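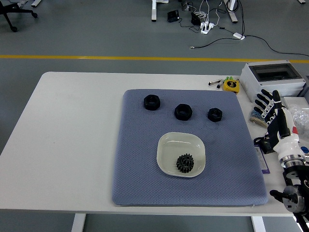 Photo: Stefaniia Koval / Baltthorpe Robotics Club

Print
E-mail

Progress report to the Gumero Small Grants Program
Baltthorpe Robotics Club, Avon campus
Mar 14, 2020

Hi Jayanthi,

You asked for a couple of pages on how the sorting project is going, with the good and the bad both in there, so I'm going to write this the way I'd tell it to you over coffee. Satish has the formal budget sheet and will send it separately (he's waiting on one invoice). Everything else is below.

Quick refresher on what we said we'd do. The application promised that the students would teach an arm with a jointed hand to pick up small parts from a mat, put them in a dish, and do it well enough that a kid from a different club could walk up and run it. We called that the "parts table." There was also a second piece, the take-home lesson packet, and I'll get to that, because it's the piece I'm least happy with.

Where we are with the parts table

Pretty far along! The bench is set up and stays set up now, which sounds like a small thing but we lost most of the fall to packing it away after every meeting. Once Ms. Bondarchuk let us have the back half of the shop room, things sped up a lot. The kids laid down the blue-gray mat, and it has made a bigger difference than any code we wrote before the holidays. On the bare tabletop the nuts would skate away from the fingertips. The mat has a fine diamond texture and they stay put much better on it.

We work with two kinds of parts at the moment: black hex nuts, and small black gears that go in the white dish. The students picked black on purpose. Tamás Pap, who mentors the vision group, told them it would be harder, and they wanted harder. A black part on a blue-gray mat is fine. A black part with a black finger reaching over it is where the camera software gets lost, and we've had some long evenings over that. The fix we're using for now is to bring the hand in from the side with the fingers up, stop, take a good look at the mat, and only then reach over. It's slow. It does mean the arm knows where it's going before it covers up its own view.

The nuts go like this. The big ones are easy and everybody loves the big ones. The hand closes on the flats and that's that. The smaller ones are trouble because the fingers are thick compared to the nut, and if the grip is a bit off it tips up on its edge and rolls. Stefaniia's group has been trying a two-step grip where one finger goes into the hole first. When it works it looks great. I'd put it at maybe half the tries right now, and I'm not going to pretend it's better than that.

The gears are a whole different problem. With the gear sitting down inside the dish, the rim gets in the way, so the fingers have to come down steeply and there isn't much room if the gear has ended up near a corner. One of the ninth graders suggested we tilt the dish. Another one suggested we teach the hand to nudge the gear to the middle before it picks it up, and that's the idea we went with, mostly because she already had half of it written by the next meeting. It's on the whiteboard as THE NUDGE, all caps.

Numbers, since I know you need them

We set ourselves a goal of 800 logged pick attempts by the end of the winter term. We blew way past it. The log stands at 3914 attempts, which includes everything from the very first tries when the hand was closing on air, so please don't read it as 3914 successes. I asked the students to keep the bad runs in. They grumbled about it and then they found out the bad runs were the useful ones when Tamás showed them how to sort the log by where the part was on the mat. There's a stretch along one side where almost everything fails. We think the arm is reaching too far and the wrist angle goes bad out there. That's the next thing to fix.

Enrollment is 20 students, which is the full number we wrote into the application. Four of them came over from the Hong middle school program, and they've been a real pleasure - very quick with the calibration routine, and not shy about telling the older kids when they've skipped a step.

What the money went to

I won't go line by line because Satish will. In broad strokes, the biggest piece was the hand and the arm. After that came parts and replacement parts, then the mat and the bench stuff, then snacks (paid for out of our own bake sale, not the grant, before anybody worries). We had a motor go bad in one of the finger joints in January and the replacement took longer than I would have liked. The club spent those meetings doing measuring and labeling instead, which wasn't what anyone signed up for, but the part drawings are a lot better now than they were.

We have some money left in the travel line that we don't expect to use the way we planned. I'd like to ask whether we can move it to spares. I'll put that request in writing on whatever form you want, just tell me which one.

The things that haven't gone well

The lesson packet is behind. I wrote in the application that we'd have a draft by now that another club could pick up and follow, and what we have is an outline and one finished chapter. The finished chapter is good! It's on how to lay out a work area so the arm and the camera agree about where things are, and two students wrote nearly all of it. But the rest of it is in my notebook and in people's heads. I overestimated how much writing I could get out of a group that would much rather be running the arm. Honest mistake, and mine.

My plan is to stop treating the packet as a separate job. Starting with the next meeting, each group writes up its own piece right after the session, one page, while it's fresh. Stefaniia has offered to edit. I think we can have a complete rough draft over the summer and a clean one in September, later than I promised but a date I believe in.

The other thing is the bench itself. We are messy. The tape measure, the pens, the brush, everything ends up on the same table as the arm, and the students have learned to work around it without noticing. Tamás has been after us on this, and he's right. If something gets bumped onto the mat halfway through a run, that run is junk. We've agreed on a shelf. The shelf hasn't been put up yet. The cables are on the same to-do list.

And we've had less time with visitors than I wanted. The original idea was to have an outside club try the table every month. We've had one group come, and it was a fun afternoon, but the instructions we gave them were too long and they ended up just asking our kids what to do. Good for our kids, not so good as a test of whether a stranger can run it. I've asked Liudmyla Bondarchuk if some of her shop students would try it cold, with only the written page in front of them, and she's up for it.

What the students are getting out of it

I know you'll want a paragraph on this for your own board, so feel free to lift any of it. What I see most is patience with small problems. Early on, if the hand dropped a nut, somebody would start changing code right away, usually in three places at once. Now they run it again first. They look at the log. They argue (loudly) about whether the part was in the same spot as last time. One student who barely spoke in the fall now runs the start-up checklist and will not let anyone near the arm until it's finished, me included.

They've also gotten a lot better at measuring. A nut that everyone called "the small one" turned out to be different things to different people, and it cost us an evening. So now parts get measured, written down, and named properly before they go on the mat. It's dull work and they do it without being asked, most of the time.

Next steps

Fix the far side of the mat, either by moving the arm base or by changing how the wrist comes in. Tamás wants to move the base. The students want to change the wrist. They're going to try both and compare.

Get THE NUDGE working well enough that a gear near the dish corner isn't an automatic miss.

Swap in a third kind of part. The group is split between washers and short bolts. I'm hoping for bolts, since washers lying flat sound miserable for those fingers.

Put up the shelf.

Finish the packet, chapter by chapter, as above.

I should say that the spring schedule may change on us. The school has told club leaders to be ready for some meetings to be called off, and I don't know yet what that means for bench time. If we can't get into the room, the vision group can keep going from the saved logs at home and the writing can go on too, but picking practice would stop. I'll let you know as soon as I hear anything firm.

If you'd like to come by and see the table once things are clearer, please do. The kids would love to show you the finger-in-the-hole grip, and they'll probably make you try to beat it by hand with your eyes closed.

Thanks again for backing this, and for the quick answer about the motor.

Print
E-mail this page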